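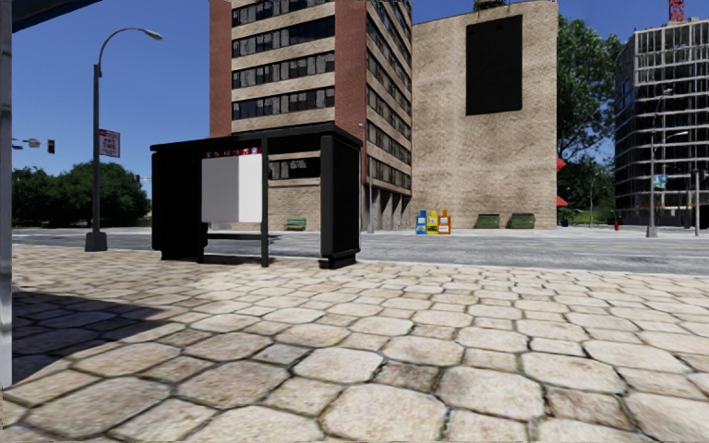
My cart behaves like an angel in the simulator and then stops dead at the first shadow on my driveway, a reader wrote to us on Tuesday, and is it the camera or is it me?

Probably a little of each, dear reader, and we have been there too! Our own cart, the Flakia, was built on a kitchen table and finished in the shared shop at Deston, and it spent most of September refusing to cross the shade of the garage. So let's go through what helped, in no special order.

Try your shadows on the computer first. A plain sunny street will teach your cart very little, so pick one with a hard dark edge lying across the stones, the kind that turns pale paving almost charcoal, and drive over that edge from both sides. Then move the sun and do it again. We saved 1,832 pictures this way and threw out 354 of them as near copies (you could keep them, but sorting goes faster with less).

Uneven paving deserves an evening of its own. Big rounded slabs with dark joints can look like a row of steps to a simple edge finder – ours did not care for them one bit – and a touch of blur on the camera input calmed things down nicely.

Go slowly past bus shelters. The thin uprights and the low bar under the board are easy to miss if your distance sensor sits up high. We moved ours down to the front bumper, on a bracket bent from scrap, with a rubber washer on each side of the bracket so it doesn't buzz.

Now for the bench. Prop the cart on a paint can with the wheels off the table before you plug in the battery, every single time, even when you're only checking a light. Label both ends of every wire. Masking tape is fine for a week or two, but it curls, and the cloth tape from Usel has held up better for us. Our battery is a 12 volt one and it lives in a lidded box away from the heater.

Keep the first outdoor runs short, up to 800 feet in all, and walk beside the cart with your hand near the stop button. If it balks at a shadow, note the time of day and set the same sun in the simulator that evening.

Wheel cleaning is on the next page, along with the Nygård hinge for the lid.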